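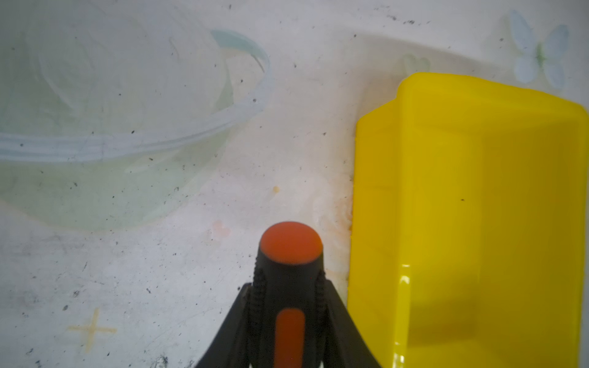
The fault that stopped the packing trial at Drellenell was logged as a grip error, and for most of a morning everyone treated it as one. The arm would come down over the table, slow as it was meant to, and halt short of the part. The software reported an obstruction. The yellow plastic was the thing it was supposed to be working beside, and it was well within reach. What the log didn't mention was the state of the surface, a white print peppered with black specks and crumbs, with a faded butterfly in one corner and an orange-brown smudge close to the yellow.

Drellenell is a small workshop that tests two-armed cells for light packing and sorting. It had run 676 cycles since the last full clean when the stops began in March. The first came at 5 in the afternoon and was cleared with a restart. By the next morning the left arm was halting on one cycle in 40, always low, always near the tabletop.

The crew's first guess was the fingers, so they swapped them for a new pair from Solov. The stops continued. They recalibrated the wrist camera, which took until lunch, and the stops continued after that as well.

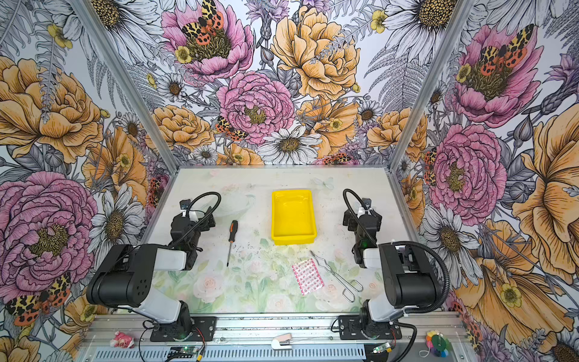 The answer came out of the saved wrist footage. The cell used a height check licensed from De Bruijn, which looks for anything on the table that wasn't in its reference view. The reference had been taken on a clean surface. Grit had built up since then, and on a patterned background the check was reading the thicker patches as small objects standing in the arm's path. It did what it was set up to do and held the arm where it was.

That part of the story is harmless. The safety concern is what happened in between. To keep the trial moving, someone had raised the threshold on the check, and the stops fell away for two hours. With the threshold that high, the arm would also have ignored a dropped screw, or the edge of a fingertip. The change was made at the keyboard and wasn't written down. It was found only when the settings were compared with a backup.

Hendon, the firm that reviewed the incident, made no criticism of the hardware. Its report asks for a wipe-down at the start of every shift, a fresh reference view whenever the table covering is changed, and a second sign-in before any safety limit can be edited. It also recommends a plain, matte work surface.

The workshop has taken up the first three. The covering is still under discussion – some of the staff say the pattern is a fair test, as customers' benches are seldom plain. Cycles resumed with the threshold back at its original value, and the left arm is being run at reduced speed until the next review.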